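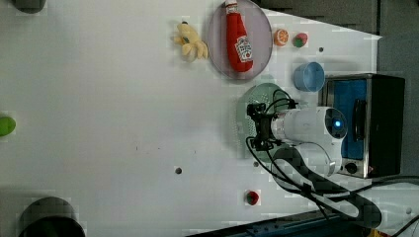 Figure 1. Toy food on a white tabletop: plush ketchup bottle lying across a round plate, with an orange slice and a strawberry to the right of it.

3.2 Play food and food words at home

Parents filled in the word checklist twice, in March and again in December. 433 families sent back both forms. We dropped forms with a whole page left blank, and two where the child's birth month was missing. Coding was done by Malik and Farquharson, disagreements settled by Besson.

Main result first. Children with a play food set at home said more food words in December than children without one, but the gap was already there in March. Growth between the two forms was close to the same in both groups. So no clear sign that the toys add words on their own. Families who buy play food may also talk more at meals, cook with the child, etc. We did not measure this and should have.

Fruit words came early in both groups. Condiment words came late, ketchup being the exception (see Figure 1 for the sort of item we mean by "condiment toy"). Parents often wrote in the margin that the child used one word for any sauce, or for anything red that gets squeezed. We counted these as a word only if the child also used it for the real thing at the table. Antoniadis argued for a looser rule; under that rule the totals go up but the order of the items stays the same.

Pretend actions are a seperate matter. Pouring, feeding a doll, "too hot" and blowing on a spoon were reported more often in homes with play food. Not suprising, and partly built into the question, which asked about "toy dishes or similar." Wording needs fixing before the form is used again.

Home language. The Manolakis form was used for Greek-speaking families, and it has fewer condiment items than the English one. Scores were compared within language only. Sample is small for Greek and we report no test there.

Limits: parent report, one region, self-selected sample. The checklist does not ask how long the child has owned the toys or how often they get used, and a set at the bottom of a box counts the same as one out every day. Politis is now adding 3 items on frequency of play to the next version. Lab sessions with a subset of the children are covered in section 3.3.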